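Ruka is a two-armed tabletop robot built in a shared workshop in Gevora and used for sorting small household parts. The arms have white links and black grippers, and stand in a boxy enclosure with an aluminum rail frame and patterned wall panels.

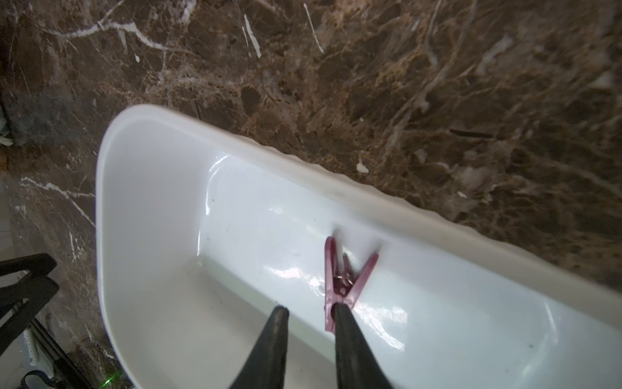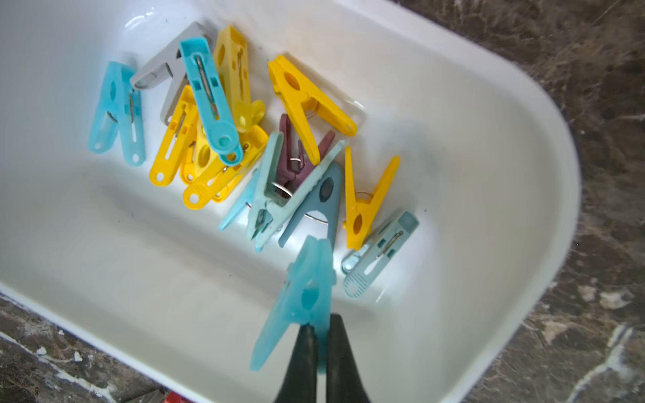 Clothespins in the tub, seen from the wrist

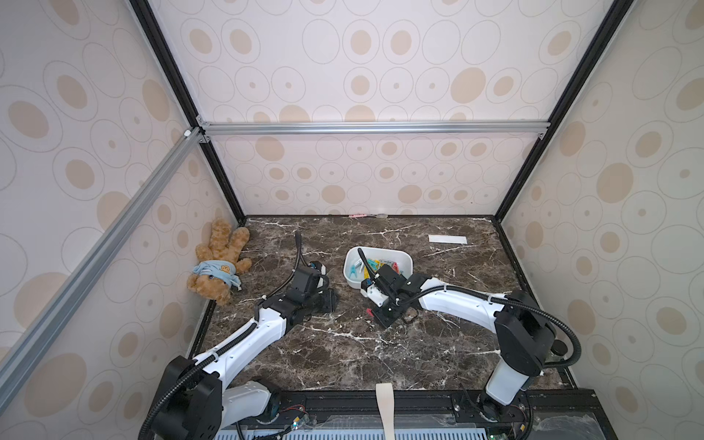
Entry by Margareta Lungu – last edited in December

The standard exercise is picking clothespins from a white plastic tub. Each run is limited to 60 seconds per pin. The build log lists 286 runs.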